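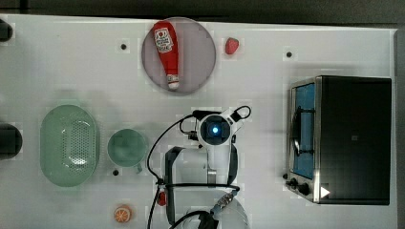
Menos garras, mais horas de mesa

Quem compra um braço robótico pequeno costuma gastar a primeira semana a discutir a garra. Nós gastámos três. Escrevo isto porque penso que foi tempo mal empregado e porque vejo outras oficinas a fazer o mesmo.

O projecto chama-se Museo e é um conjunto de tarefas de cozinha em cima de uma mesa branca: uma garrafa de ketchup num prato, um escorredor verde-claro, uma caneca, um morango, uma rodela de laranja, um forno de bancada. A lista foi feita por Apostolos Politis, que quis de propósito coisas de formas e tamanhos diferentes. A garrafa obriga a abrir muito os dedos. O morango obriga a fechar com cuidado. O escorredor é largo e tem de ser agarrado pela borda, e a caneca tem uma asa curta onde os dedos batem se a aproximação vier do lado errado.

Comparámos duas garras. A primeira é a de dois dedos escuros que está montada no braço. A segunda, de três dedos, veio da Tzavaras e custou 499 euros, sem contar com a placa de adaptação. Fizemos 60 tentativas por objecto com cada uma, sempre com a mesma câmara e o mesmo controlador. Os ensaios decorreram em Hastgate, e uma parte foi repetida em Prernimley, com outro operador, para ver se os resultados se mantinham.

A de três dedos ganhou na garrafa, mas por pouco. Perdeu na rodela de laranja, que é baixa e quase não deixa espaço entre os dedos e o tampo. No morango empataram. Se me pedissem uma recomendação só com base nestes números, diria para ficar com a de dois dedos e guardar o dinheiro.

A minha opinião, porém, é que estávamos a medir a coisa errada. Quando fomos ver as tentativas falhadas uma a uma, a maior parte não tinha que ver com a garra. O braço chegava ao sítio errado, ou chegava ao sítio certo com o pulso mal rodado. Isso é calibração e é câmara. Trocar os dedos não resolve um erro de posição, apenas o disfarça em objectos que toleram folga.

A câmara merecia ter sido o primeiro assunto. Temos uma montada num suporte branco, perto da ponta do braço, com um cabo preto que faz uma volta para baixo. A vantagem é conhecida: vê de perto o que a garra vai agarrar. A desvantagem é que nos últimos centímetros os próprios dedos entram na imagem e tapam parte do objecto. Com a caneca, perdíamos a asa no pior momento. Mudámos o ângulo do suporte 10 graus e a caneca deixou de ser um problema. Foi uma alteração de meia tarde, com uma chave sextavada, e teve mais efeito do que toda a comparação anterior.

O cabo é outro caso. Numa ficha técnica não aparece, mas puxa. Com folga a mais, arrasta na mesa e pode apanhar o que estiver no caminho. Com folga a menos, trava a rotação do pulso e o controlador acusa esforço numa junta que está boa. Perdemos um dia inteiro a procurar uma avaria no motor por causa disto. Hoje marcamos o comprimento do cabo com fita e verificamo-lo antes de cada série.

Thodoris Triantafyllou discorda de mim em parte, e a objecção dele é razoável. Diz que uma garra melhor perdoa erros, e que num ambiente real a calibração nunca fica perfeita. Concordo que uma garra tolerante ajuda. Discordo da ordem. Se começamos pela garra tolerante, deixamos de ver os erros de posição, e eles voltam a aparecer quando a tarefa aperta. O forno mostra isso bem. Tem um puxador comprido e dois botões pretos. O puxador aceita quase qualquer aproximação. Os botões não aceitam nenhuma desviada, e com eles as duas garras falharam de maneira parecida até corrigirmos a câmara.

Também não me convence o argumento do catálogo, que é o de escolher pela força ou pela abertura máxima. Para a nossa mesa, nenhum objecto precisava da força que a garra de três dedos oferece. O que faltava era controlo fino ao fechar, e isso depende do controlador. Passámos a registar a corrente do motor durante o fecho e a parar num limite definido para cada objecto. Ao fim de 700 ciclos com esses limites, a de dois dedos fazia o morango sem o marcar - coisa que no início não conseguia com regularidade.

Reconheço os limites disto. São poucos objectos, numa mesa clara, com luz constante. Uma linha que pegue em sacos ou em peças com óleo terá outras contas a fazer, e aí a escolha da garra pode mesmo vir primeiro.

Para quem está a montar uma bancada parecida, o meu conselho é usar a garra que veio com o braço durante um mês. Fixem a câmara, calibrem, tratem do cabo, registem as falhas com a causa escrita ao lado. Depois contem quantas são da garra. No nosso caso, a de três dedos voltou para a caixa em Dezembro, e só a tiramos quando alguém precisa de ensaiar garrafas.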